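We use cookies to remember your settings and to count visits. Accept / Manage preferences

Budget for the Room, Then for the Robot

November 20, 2025

I have spent a good part of this year helping small lodging businesses decide whether to put money into a robot for housekeeping. My opinion has changed since I started. I used to think the main question was the price of the machine. I now think the price is the part that owners already handle well, and that everything around it is where the plans go wrong.

The work in question is ordinary: a sitting room with a carpet, a table, a sofa, a bottle left behind by a guest.

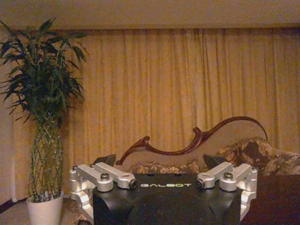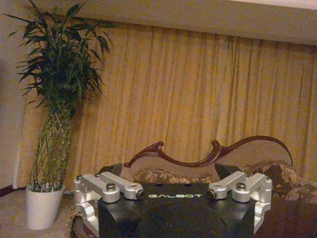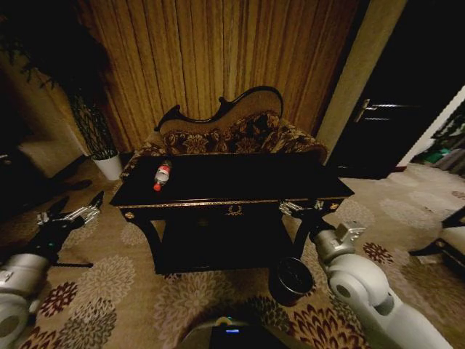
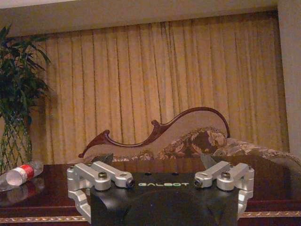 Owners tend to plan for guest bedrooms and bathrooms, and they treat the lounges as an afterthought. I would do it the other way around. A lounge is usually where a trial can happen during the day without moving a guest, and it holds the kind of furniture that shows you what the machine can't do yet. Carved wood, curved legs and a polished tabletop are a harder test than a square desk with a phone on it.

Take the Borus guesthouse in Cellthorpe, which has 58 rooms and two lounges. The first budget they drew up had one line for equipment and one line for delivery. There was no line for staff hours, none for damage, and none for the weeks when the robot would be present but not useful. When I asked who would be in the room with it during the first month, the answer was that the floor supervisor would look in. A supervisor who looks in is a supervisor who is not doing her other job, and that has a cost whether or not it is written down.

So we wrote it down. We put in 400 staff hours for the first year, to cover training, watching, resetting and simply clearing up after attempts that stopped halfway. The owners thought the figure was high. I thought it was fair, and I still do. You can always give hours back to the schedule. It is much harder to find them in the busy season when you promised they would not be needed.

The next thing we argued over was furniture. One of the partners wanted to replace the older pieces in both lounges with plain ones, on the grounds that plain furniture is easier to work around. I was against this. If you have to refurnish a room so that a machine can clean it, the refurnishing belongs in the price of the machine. Put it there and see if you still want to buy. In their case the quote for new tables and seating was more than the repair allowance for the next several years, and the guests like the old pieces. The furniture stayed.

We did agree to put $2,829 into a damage reserve. It came from a restorer's quote for refinishing two tabletops and reattaching a length of trim, and we left it at that instead of rounding it up. I like odd numbers in a budget. They usually mean that someone picked up the phone.

Then there is the matter of what you are buying the robot to do. "Tidying" is not a task you can budget for. Picking up a bottle and putting it in a wastebasket is a task. Straightening cushions is another, and wiping a table is a third, and they may not arrive at the same time or work equally well. I ask owners to write down five jobs, in order, and to tell me how long each takes a person now. Most lists I get back have at least one item that takes a person a few seconds. A few seconds of work is hard to save money on, however often it comes up. It may still be worth automating if it is part of a longer round, but the owner ought to know that going in.

At Borus, the list began with bottles and cups in the lounges after the evening, then towels, then the breakfast corner. Towels were what they really cared about. That told me the lounge trial should be short and cheap, with a firm date for moving on, and that the contract should not be signed on the strength of a good afternoon with a bottle.

About contracts. The Adams Hotel, a larger place across the river, went with a lease through a dealer called Skellutetti, and the managers there were kind enough to let me read it. The monthly payment was reasonable. The service terms were what I would have pushed on. A visit was promised within a set time, but the clock started when the dealer accepted the report -- not when the hotel made it. Spare parts for the grippers were listed as consumables and billed separately. Neither of these is a trick, and both were in plain print. They were just not in the hotel's budget, where the lease appeared as a single number with nothing under it.

I don't have a strong view on leasing against buying. If you are sure of the work and have someone on staff who will take ownership of the machine, buying can be fine. If you are not sure, lease, and pay extra for a short term. The extra is what it costs to be able to change your mind, and it deserves its own line too.

What I would not do is buy because a neighbor has. I hear this more than I expected to. The place across the river has one, so guests will ask. Guests have asked me about plenty of things over the years, mainly parking and hot water. If you have money to spend and no clear list of jobs, fix the hot water first.

Borus will decide in the spring. If the towel trial goes badly I will tell them to wait a year, and the 400 hours can go back to the people who make the beds.

Comments (4)

innkeeper_west
Agree on the staff hours. We put in zero and ended up taking them out of the front desk. Our evening check-ins suffered for it.

M.
I think you are too easy on the lease. "Consumables" should have a yearly cap, and a dealer who wants the business will agree to one if you ask before signing.

lintroller
How did you get to 400? We have a much smaller place and I have no idea where to start.

rowhouse58
Keep the old furniture! We swapped ours out for a floor scrubber years ago and I still miss the sofa.

Get new posts by email. Enter your address to subscribe. Unsubscribe at any time.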